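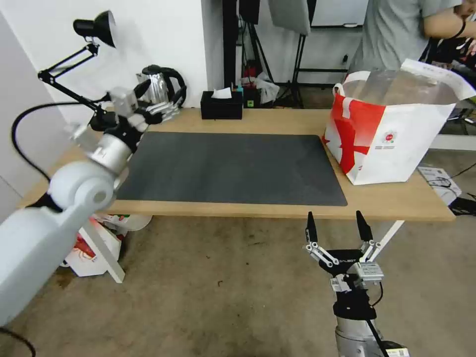

Relatório intercalar à Fundação Marinho
Projecto Jedura — redução do sal na cozinha doméstica de pessoas com mais de 65 anos
Responsável: Albertina Leitão

1. Ponto da situação

O projecto chegou a metade do financiamento e ainda não consegue dizer se alguém está a comer menos sal. Prefiro começar por aqui, porque o resumo enviado em Setembro pela Drulley, que nos presta apoio na comunicação, falava de "mudança consolidada de hábitos". Não subscrevo a expressão e pedi que deixasse de ser usada. O que temos são contactos feitos, folhetos entregues e respostas a questionários. As respostas são simpáticas. Os questionários sobre alimentação costumam receber respostas simpáticas.

Contactámos 806 agregados nas freguesias previstas na candidatura. A adesão inicial foi boa nas freguesias urbanas e fraca nas rurais, onde dependíamos das carrinhas das juntas e de um horário que mudou duas vezes. Quem aceitou participar foi, em geral, quem já tinha cuidado com o sal: medem a tensão em casa, lêem os rótulos, têm um filho ou uma filha que insiste. A Inês Carvalho levantou esta dúvida logo na primeira reunião e continua a ter razão. A candidatura previa uma correcção estatística deste desvio. Eu assinei-a, mas hoje parece-me optimista.

2. Materiais

Foram impressos 2000 folhetos. Uma parte continua em caixas na nossa sala de arrumos, e não vejo vantagem em escrever "distribuídos" onde devia estar "impressos". A segunda versão tem letra maior e deixou cair a tabela de conversão entre sódio e sal, que confundia toda a gente, incluindo dois dos nossos técnicos.

As receitas foram revistas pela Heloísa Cavalcanti. Saíram a açorda e as migas na versão sem sal, que ninguém nas sessões quis provar duas vezes, e entrou uma sopa de feijão com coentros e vinagre. O vinagre resulta melhor do que as misturas de ervas secas, pelo menos a julgar pelos pratos que voltaram vazios. É um indicador fraco, mas inclina-me mais do que a escala de satisfação de um a cinco, em que quase todos marcam o cinco. 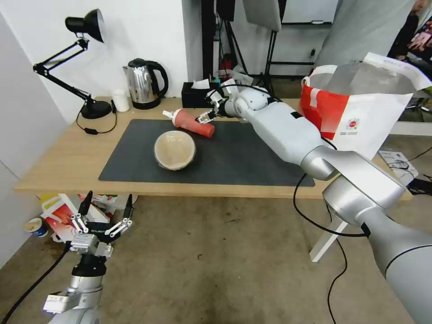 Taça bege e frasco vermelho de tampa branca, sobre mesa clara.

3. Medição

A parte mais cara do orçamento é também a que me dá menos confiança. O registo alimentar na plataforma Skaltix foi pensado para quem usa o telemóvel todos os dias. Muitos participantes preenchem a semana inteira ao domingo à noite, de memória, e as horas de submissão mostram-no bem. A empresa respondeu que a plataforma "suporta preenchimento retroactivo". Não era essa a pergunta.

As análises de urina de 24 horas, que seriam a medida séria, ficaram reduzidas a um subgrupo por razões de custo e de paciência dos participantes. A Lurdes Ramalho, que coordena as recolhas, calcula que parte das amostras esteja incompleta e terá de ser excluída. Só teremos o número final depois de o laboratório devolver os valores da creatinina. Até lá peço à Fundação que não publique qualquer percentagem de redução, mesmo a título provisório.

Há ainda um problema que não constava da candidatura: o sal que não se põe na panela. Pão, queijo, enchidos, caldos em cubo, azeitonas. O projecto trata da cozinha doméstica, e uma boa parte do sal já entra em casa dentro dos alimentos. Podemos ensinar alguém a temperar uma sopa com alho e louro e ver o efeito desaparecer numa fatia de pão com chouriço ao lanche.

4. Execução financeira

Gastou-se menos do que o previsto em deslocações e mais do que o previsto em licenças. A diferença resulta de termos pago a plataforma por utilizador inscrito, esteja ele activo ou não. A cláusula passou-nos ao lado. A renegociação está em curso e não conto com grande abertura do outro lado.
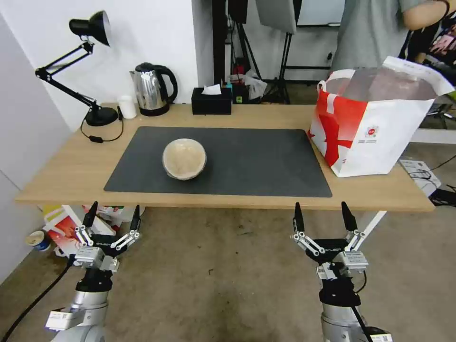 Évora, 05/01/2023

Aditamento ao relatório

Depois de fechado o texto anterior recebi os comentários da Ratih Pillai, que acompanha o projecto do lado da avaliação externa. Concorda com as reservas sobre o registo alimentar e discorda de mim quanto ao grupo de comparação, que considera aproveitável. O argumento dela é que as freguesias rurais, onde começámos tarde, servem de comparação involuntária para as urbanas. Talvez. São populações com idades, lojas e médicos diferentes, e receio que acabemos a comparar distâncias ao centro de saúde.

Acordámos o seguinte. As visitas de Primavera mantêm-se nas duas zonas, com o mesmo guião. O registo em papel volta a ser oferecido a quem o queira, apesar do trabalho de transcrição. As perguntas sobre pão e enchidos passam para o início do questionário, antes que o cansaço se instale. 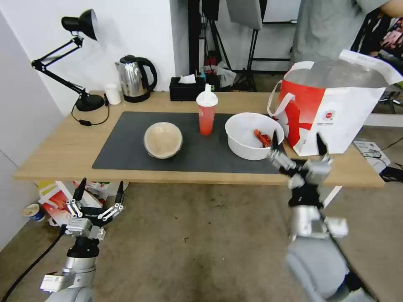

Fica em aberto o prolongamento. Propusemos seis meses adicionais sem reforço de verba, para além dos 12 contratados, e mantenho o pedido com uma condição: se as análises do subgrupo não mostrarem diferença, o prolongamento não deve servir para procurar outro indicador que a mostre. A equipa não é unânime neste ponto. A Inês entende que seria útil medir também a tensão arterial — eu acho que, com tantas mudanças de medicação pelo meio, não saberíamos ler o resultado.

Pedimos resposta da Fundação sobre três assuntos: o prolongamento, a transferência da verba de deslocações para transcrição e a substituição do resumo de Setembro na vossa página, que continua a falar em hábitos consolidados.

Anexos: guião das visitas, receitas revistas, mapa de despesas.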